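We moved to Trodthorpe in December, and the thing I had not planned for was the bus. In Purkville I could walk to work in 12 minutes. From the new place it is the 31 into town, then a change at Jultberg Road, and the two timetables were plainly written by people who have never met.

The first bus is due at ten to seven. If it is on time I get the connection with 2 minutes to spare. If it is late I wait in the shelter for the next one, and the shelter has no side on the windward end. I have started taking a flask.

After a month of this I tried the later bus. It is fuller, mostly with pupils for the upper school, but it runs closer to time and the driver waits if he sees people crossing. I get to my desk roughly a quarter of an hour later than before and make it up at lunch. My manager was fine with it once I had asked in writing.

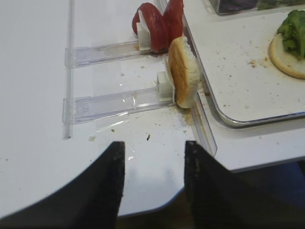
*White tabletop, curved at the front.*

The ticket took some working out as well. A weekly pass covers the first bus but not the second, as the second is run by Hermans and they have their own card. You can buy a joint ticket, but only from the driver and only before nine. It saves me 6 pounds a week. The website still says it was withdrawn, so ask for it anyway.

Coming home is easier. There is a direct bus at twenty past five that goes the long way round by the reservoir. It takes longer than changing, but I get a seat and can read. I have finished two library books since the new year, more than I managed in the whole of last autumn.

The summer timetable is meant to be out next month. I'll put the new times up when I have them.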